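Dridomow Board League

The Dridomow Board League is a student robotics competition in which teams write control programs for a robot that must work its way through a series of small tasks on a tabletop board. It grew out of an after-school club, and it has kept a good deal of the club's easygoing character even as the number of schools has grown. Teams are made up of students between the ages of about fourteen and nineteen, and each team is accompanied by a coach, who may be a teacher, a parent, or an older student who has aged out of competing.

The league is best known for its unusual scoring, which rewards a slow, careful run over a fast one, and for its custom of having every team explain its program out loud to another team before the first round begins.

History

The league traces its beginnings to the Dridomow Technical Club, started by the electronics teacher Magdolna Jakab in a classroom that had previously been used for sewing. Jakab had grown a little tired of the sort of contest in which wheeled robots push one another off a mat. Her students enjoyed those contests very much, but she noticed that the same two or three of them did all the building while everyone else held the batteries. She wanted a task in which the machine was already built and the thinking was all that was left to do.

Her first boards were made from scrap: doorbell buttons, a lamp switch, and a volume knob from a broken radio, all screwed to a plank. Club members still speak fondly of the plank, which hangs over the door of the old classroom. Natsumi Sakai, then a student in the club and later its second coach, wrote the first rule book over a school vacation. It ran to two pages, and the current one is not a great deal longer.

The first meeting between schools was held in April, with Dridomow hosting a team from Sosel. Sosel won, a fact that both schools bring up often and for different reasons. A club from Kauppinen joined the following season, and the three schools agreed on a common set of rules so that a program written at home would have a fair chance of working when the team traveled.

One season had to be moved entirely online. Teams sent in their programs by the deadline of 25/07/2020, and judges ran them at Dridomow while the students watched from home. The arrangement was meant to last only as long as it was needed, but several of the more distant schools found it so convenient that remote entry has been allowed ever since. At the most recent season for which the league has published results, 53 teams took part, with 164 students among them.

Format

A match lasts two rounds. In the first, known as the practice round, the team receives the task card and may run its program as many times as the clock allows, making changes between runs. In the second, called the quiet round, the program is started once and left alone, and the students have to stand behind a line on the floor with their hands off the keyboard. Coaches will tell you that the quiet round is much harder on them than on the students.

Task cards are written in ordinary sentences, for instance "Press the red button, then turn the knob one number to the right." It is up to the team to break the sentence into movements. Early in the season a card has one or two steps on it, and by the final there may be a long chain of them, in which a mistake near the start is carried along to the end. Teams may write their programs in whatever language they like. Most beginners use the block-based editor called Clostora, which was put together by former club members, and move on to typed code when they feel ready (some never do, and a Clostora team has reached the final more than once).

Scoring

Points are given for each step completed, with a smaller number for a step that was tried and missed. A team loses points if the board is shoved along the table, and loses rather more if a part is damaged. There is a time limit but no bonus for finishing early. Hazel Doucet, who served as head judge for several seasons, introduced the "gentle touch" mark, a small extra award given at the judge's discretion for a run in which the machine handled everything lightly. It is worth so little that it has seldom changed a result, yet it is the mark students ask about first.

The talk-through before the first round is not scored at all. Each team sits down with another and explains, step by step, what its program is supposed to do. Doucet has written in the league newsletter that she has seen more mistakes caught in those few minutes than in a whole month of club evenings — usually by the person doing the explaining.

Club life

Between competitions, member clubs run their own evenings much as they please. At Sosel, the coach Stamatia Xenos starts every newcomer off by asking them to press a button with their eyes closed and then write down everything their hand did to find it. The lists tend to be long, and they get longer the second time. Kauppinen pairs each beginner with a student who has at least one season behind them, and the pairs stay together through the winter.

Older students often take on a longer project of their own. Past ones have included a program that reads a task card aloud, a study of how different fingertip shapes slip on smooth plastic, and a cheerful but unfinished attempt to have two arms share one board without bumping into each other.

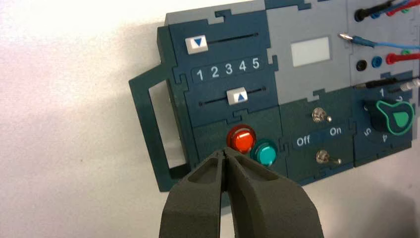
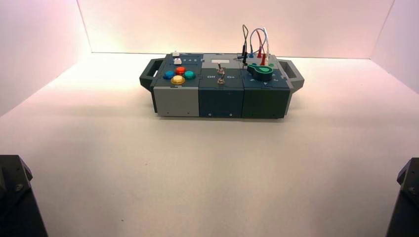

The boards

Choosing what goes on a board is the part of the league that takes up the most discussion, and the board group, led for some years now by Kumudini Rathnayake, meets well before each season to settle it. Rathnayake's view is that every control should ask for a different kind of movement, so that a team cannot learn one trick and repeat it all afternoon. Push buttons are the usual starting point, as they ask only for a straight press in the right spot. The metal toggle switches, with "Off" printed on one side and "On" on the other, need a sideways nudge against a thin lever, and the rotary knob calls for a proper turn. Sliders, like the pair set above and below the row of numerals from 1 to 5, are thought to be harder than they look, as the knob has to be carried along its slot and then stopped at the right place. Plugs and test leads come last in most clubs' teaching, and a good many coaches save them for the second year, cables being what they are. The group also likes panels to come in plainly different colors, which helps when a task card has to be talked over by a large and excited group.

Clubs are welcome to make practice boards of their own at home, and the league passes around drawings and a parts list for anyone who asks. A few schools have gone back to Jakab's method of doorbells and scrap lumber, with very good results. Finished practice boards are often handed on to a newer club when a school moves up a level, along with a notebook in which each group of students writes down what it found difficult.

See also

Dridomow Technical Club
Clostora (block editor)
Tabletop robotics
Student robotics competitions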